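4. Retention of hands-on course content

4.1 Background

Short courses for adults who want to change jobs often end with a practical test and nothing after it. The student passes, the school records the pass, and the two lose touch. Because of this, most of what is known about these courses concerns the final week. Much less is known about what students can still do a season later, when many of them are starting the work they trained for.

The Stuvside courses are a fair place to look at this question. They run in the evening, they take adults of any background, and the same lesson plan has been used in each intake. Students learn to read a wiring diagram, choose parts from a catalog, put a small assembly together and trace a fault in one that does not work. The classroom hours are split between talks at the front of the room and time at the bench. How that time is split is left to the teacher, and it varied a good deal between groups.

Earlier work on the same courses (Major and Seok, unpublished course report) looked at attendance and found that evening students who missed a session in the first half of the term were more likely to leave before the end. That report did not look at skill. We use its attendance records here, but the retention data are new.

4.2 Participants

All students who finished the spring course were invited to come back in October. Of these, 98 agreed and were tested. They did not differ from the other finishers in age or final grade, though they lived closer to the school, as might be expected of people willing to make an extra trip. Travel costs were paid. No student was told ahead of time which tasks would be used.

Most had worked in retail, food service or warehouse jobs before the course. A smaller group came from office work. Very few had any training in electronics, and we left prior training out of the main analysis for that reason.

4.3 Materials

The return test had two parts. The written part used questions from the Riseo item bank, which the school already used for its own quizzes. It covered symbols, units, safe handling and the order of steps in a standard fault search. We removed items that a student could answer from general knowledge, and items that repeated the wording of the course handouts.

The bench part asked for short tasks with real parts. Students worked alone and could ask for a task to be repeated but could not ask for help. Each task was stopped after 40 minutes whether or not it was done. Scores were given for the state of the work at the end, and a second score was given for method, based on notes taken by an observer who sat to one side. The observer did not know which group the student had been in.
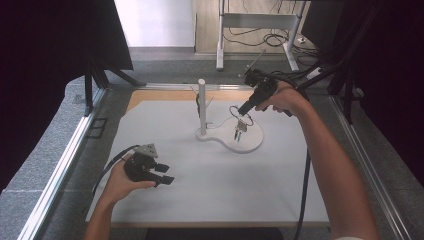 Figure 2. White fixture with an upright post and a small electronic component on its base plate.

Two raters scored every bench task. Where they differed by more than one point, they talked the case over and agreed on a score. Where they differed by one point, the two scores were averaged. Agreement was better for finished work than for method. This is a common result with observer notes – a rater can see a missing connection, but has to guess why a student stopped and went back to the diagram.

We also gave a short survey. It asked about current work, about any practice since the course, and about how sure the student felt on each topic. The confidence questions came before the test so that the answers would not be colored by it.

4.4 Procedure

Testing took place in the rooms where the course had been taught. Students arrived in the late afternoon and did the survey first, then the written part, then the bench part, with a break before the last. We kept this order for everyone. Changing it would have let us check for fatigue, but it would also have meant setting up the benches twice in an evening, and the rooms were needed for classes.

Written answers were entered by hand and checked against the paper forms. The full set held 3,201 scored responses after blank answers were taken out. A blank was treated as missing in the main analysis. Treating blanks as wrong lowered the written scores in every group and did not change the order of the groups.

4.5 Results

Written scores fell between spring and October, and they fell most on units and symbols. Questions on the order of steps in a fault search held up better. Bench scores fell less than written scores. Students who could no longer name a part were often still able to put it in the right place.

Groups that had spent more of their class time at the bench kept more of their bench skill. The difference was modest and was clearest for the fault search. It was not seen in the written scores, where bench time made no difference in either direction. Teachers who gave up talk time for bench time did not appear to pay for it in what students could write down later.

Confidence was a poor guide. Students who felt sure of a topic did only slightly better on it than students who did not. The gap was widest among those who had taken a job in the field and did one kind of work every day – they rated themselves high across all topics, including ones they had not used since the course.

4.6 Limits

The students who came back chose to do so, and those who had lost the most may have stayed home. We also had no control over how teachers divided their hours. A teacher who likes bench work may be better at teaching it, and the data cannot separate the two. Orbán makes the same point about trade courses in general, and suggests assigning teachers to lesson plans at random. The school was not able to do this during the period of the study.

The survey question on practice was too broad. It counted a weekend spent fixing a lamp the same as a month of paid repair work. A revised form, based on the Stemach activity log, is being used with the current intake and asks for hours by type of task. Results from that group will be reported separately.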